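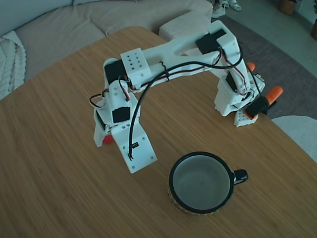 Figure 3. Light wooden tabletop with a white 3D-printed arm and orange clamps.

4.2 Minimum stays and advertised price

The second part of the analysis looks at the minimum stay set by the owner and how it relates to the nightly price shown in the listing. Earlier sections treated the three resort areas as one market. In this section they are kept apart: Seldale and Evoscombe are on the coast and fill up in summer, while Rundmont depends on the ski season and has a second, smaller peak in August. An owner in Rundmont who asks for a full week in February is doing something quite ordinary. The same rule in Evoscombe in that month would leave the house unlet for most of the winter.

The sample is the one described in Section 3, with 2,369 whole-property listings taken from the Mirzaei booking site. Rooms in shared homes were left out, as were hotels that list individual suites as apartments. A listing was kept only if its calendar was open for at least 22 weeks of the year. This rule removes houses that the owner lives in and lets for a short time in high season, where the price is often set once and then forgotten.

Minimum stay was recorded as shown to a guest searching for dates in the middle of the following month. Many owners set different rules for weekends, and in those cases we used the midweek rule. Prices are the nightly rate before cleaning fees and local tax. We return to cleaning fees in Section 4.3, where they turn out to matter more for small apartments than for villas.

In both coastal areas, listings with a longer minimum stay had a higher advertised price than listings of the same size with a short one. Most of the gap goes away once distance to the beach and a private pool are taken into account. Houses with a pool are more likely to ask for a week, and they would cost more in any case. What remains is small in Seldale and cannot be told apart from zero in Evoscombe.

Rundmont is different. There the gap stays after the same controls are added, and it is largest for houses with 4 or more bedrooms. Large houses in Rundmont are mostly let to groups who arrive and leave on the same day of the week, and many of them are handled by a small number of local agents. The agents use standard terms, and the price list and the minimum stay are usually changed together. We therefore read the Rundmont result as a sign of how the houses are managed – it says little about what a guest would pay for the same house on looser terms. 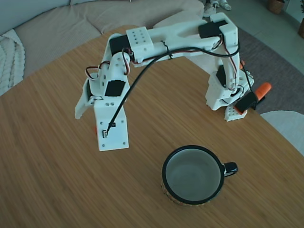

A further check was made using only those properties whose owner changed the minimum stay during the study period. This is a much smaller group, and in Seldale it was too small to report by bedroom count. Where a minimum was shortened, the nightly price tended to rise a little in the following month. Owners seem to add something to the rate to cover the extra changeovers, although some of them may have put it in the cleaning fee, and the two cannot be fully separated in listings that show a single total.

Listings with a minimum stay above 9 nights were examined separately. They fall into two groups. Some are meant for winter tenants and have a low rate, often with heating charged on top. Others appear to be blocked on purpose, with a very long minimum used in place of closing the calendar. We could not sort these two groups with confidence from the listing text alone, so both were dropped from the price model. Leaving them in lowers the estimate for Evoscombe and has almost no effect on the other two areas.

One limit applies to all of the results in this section. The price in a listing is an asking price, and the data do not show what was paid. Owners who take direct bookings from returning guests often agree on a lower rate by phone or email, and they may waive the minimum stay as well. Such bookings appear in the calendar as unavailable nights, the same as nights booked through the site.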